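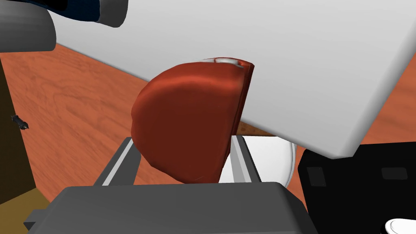 Why do wooden floors creak?

Wood was once part of a living tree, and trees are full of water. After a tree is cut down, the planks are left to dry, but they never stop taking in water from the air. In damp weather a plank swells a little. In dry weather it shrinks.

When planks shrink, small gaps open between them. The nails underneath may work loose too. Step on a loose board and it slides up and down against its nail, or rubs along the board next to it. The rubbing makes the wood shake very fast, and your ears hear the shaking as a creak.

Old houses often creak at night, even when everyone is in bed. The heating goes off, the house cools down, and the wood and pipes change size – only by a tiny bit, but enough to make a noise.
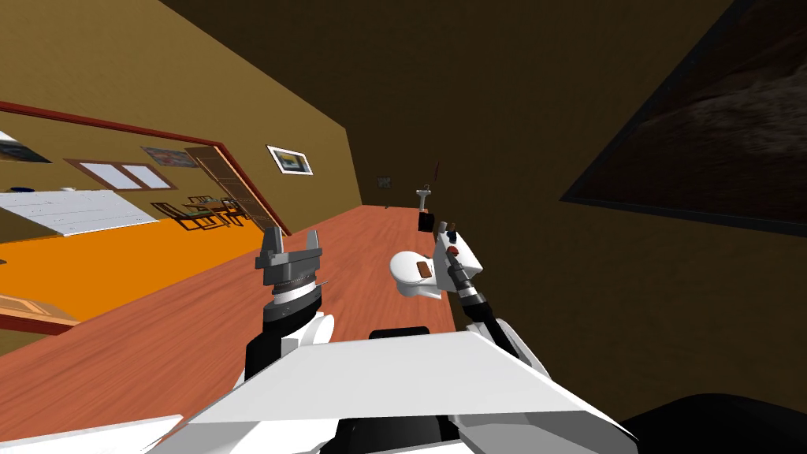

Vasiliki Fragkou wrote to ask whether a creaking floor is about to break. Her bedroom floor creaks in the same place every time, and her little brother now jumps over it.

Usually it is quite safe. A creak tells you that something is rubbing. If a board feels soft or bends a lot when you step on it, tell a grown-up.

To stop a creak, people screw the loose board down tightly. Some shake talcum powder into the gap, so the boards slide past each other quietly.

Try it yourself: walk slowly across a wooden floor in your socks and listen for the noisy boards. Draw a map of them, then try again in May.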